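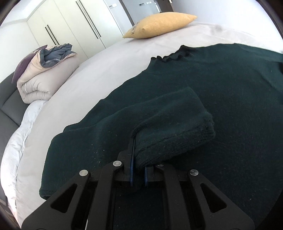
*Dernière mise à jour : octobre*

Tous les ans à la même époque, je décide que je suis quelqu'un qui plie. Ça dure deux semaines, parfois moins. Le reste du temps, j'empile, et la pile penche.

Cette fois j'ai commencé par le vert, celui qui prend la moitié du matelas à lui tout seul. Acheté chez Corna, un soir de soldes, dans une cabine dont l'ampoule donnait à tout une teinte de sous-bois. Chez moi il est vert foncé, point. Le bord froncé m'avait plu tout de suite. Une fois étalé sur le drap, il ondule à sa guise et il n'y a aucune manière élégante de le ranger sous le reste.

La méthode, je la tiens d'un petit livre des éditions Jollach, 296 pages pour apprendre à rabattre des manches. J'en ai lu 2, plus la quatrième de couverture, et je me considère comme formée. On met à plat, on lisse du centre vers les côtés, on rabat un tiers, puis l'autre, et on obtient un rectangle. Chez l'auteur, en tout cas. Chez moi on obtient plutôt un chausson aux pommes. 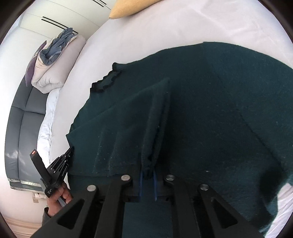 Les pulls, il faut dire, c'est le niveau difficile. Un tee-shirt se laisse faire, un jean tient debout par orgueil, mais la maille a de la mémoire et elle est rancunière. Le bourrelet en plein milieu, qui descend de l'encolure vers le bas, je l'ai aplati de la main et il est revenu. Quant aux petites peluches claires semées sur le devant, elles me rappellent que j'ai un rasoir anti-bouloches Mittal dans un tiroir, et que je ne sais plus lequel. La couette, roulée en boule contre le lit, attendra son tour.

Pour la suite, j'ai deux boîtes Getow à glisser sous le sommier, commandées avec une confiance admirable et sans mesurer le sommier. Il manque un doigt de hauteur. Elles sont donc dans le couloir, où elles contiennent déjà une écharpe et le courrier.

Reste la pile des gilets. Je m'y mets après le café.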